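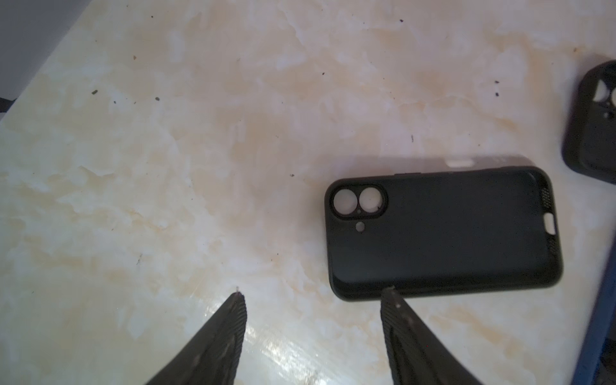 Informe de avance a la Fundación Yousafzai
Proyecto Grullside: taller de clasificación y reutilización de accesorios de telefonía
Diciembre de 2018
Preparado por Uzma Ansari, coordinación

Estimado Irfan Talpur y estimado equipo de la Fundación:

Les escribo con mucho gusto para contarles cómo va el taller desde el informe anterior, que se quedó un poco corto porque todavía estábamos montando estanterías. Ahora tenemos bastante más que contar (¡y estanterías!), así que les pido paciencia si me extiendo.

Recepción de material

La donación de Viltgate llegó por fin en noviembre, en dos entregas. En total hemos registrado 2533 piezas entre fundas, cables, cargadores y soportes, y de ellas 2321 ya están revisadas y tienen sitio asignado en el almacén. Lo que falta es casi todo cable, que siempre dejamos para el final porque desenredarlo lleva su tiempo y a nadie le hace mucha ilusión.

La mayor parte son fundas, y dentro de las fundas mandan las negras. Al principio nos pareció una suerte, porque es el color que más nos piden, pero la verdad es que nos ha complicado la vida más que cualquier otro. Dos fundas negras mate puestas boca abajo se parecen muchísimo, y hay que fijarse en el hueco de la cámara para no mezclarlas. Los dos agujeros grandes para las lentes, el agujerito que los acompaña y el del flash, más abajo, nos dan la primera pista. Después miramos el resalte de los botones en el borde largo y el recorte del lado corto. Muchas venían sin bolsa ni etiqueta, de modo que el modelo lo hemos tenido que sacar así, pieza por pieza.

La mesa clara ha sido un acierto pequeño pero muy agradecido. Sobre el mármol crema y beige los huecos se ven enseguida, como discos blanquecinos, y en las mesas oscuras que usábamos antes había que levantar cada funda hacia la ventana. También revisamos el interior, donde algunas llevan un relieve de tipo panal. Ese relieve lo anotamos en la ficha, porque nos sirve para separar series que por fuera se confunden.

Criterios de clasificación

Hemos dejado por escrito una guía de dos páginas, redactada a medias con el grupo de formación de Skillix, que nos ayudó mucho con el vocabulario. Las fundas se separan en tres grupos: para entregar tal cual, para limpiar y para reciclar. Al tercero han ido 303 piezas, casi todas con el borde rajado o con los botones despegados. Es una cifra algo más alta de la que habíamos previsto en la solicitud, y preferimos que la conozcan desde ahora. El coste de la recogida para reciclaje entra en la partida de transporte y no pedimos ampliarla.

Formación

Han pasado por el taller unas 60 personas, repartidas en grupos pequeños de mañana y de tarde. Los de la tarde han resultado más constantes, y estamos pensando en mover allí una de las sesiones de la mañana. Varias participantes que empezaron revisando fundas ya llevan ellas solas el registro de entradas, y da mucha alegría verlas corregirme a mí cuando pongo una pieza en la caja equivocada, cosa que ocurre más de lo que me gustaría admitir.

Dificultades

El programa de inventario no nos permitía guardar el tipo de hueco de cámara como campo aparte, y durante bastantes días lo escribimos en observaciones, cada quien a su manera. Ya está resuelto, pero queda unificar las fichas antiguas. También hemos tenido retraso con las bolsas de papel para las entregas: el primer proveedor nos las mandó demasiado estrechas y hubo que devolverlas.

Próximos pasos

Terminar los cables y unificar las fichas antes de la siguiente entrega de Viltgate. Preparar los lotes para los centros de Grullside, empezando por los dos que lo pidieron primero. Comprar otra lámpara de mesa, si a ustedes les parece bien cargarla a material fungible; Irfan, le agradecería una respuesta sobre este punto cuando pueda.

Adjunto la relación de gastos en hoja aparte. Si desean pasar a visitarnos, las tardes son el mejor momento, y siempre hay té.

Con todo el agradecimiento del equipo,

Uzma Ansari
Coordinación del taller, Grullside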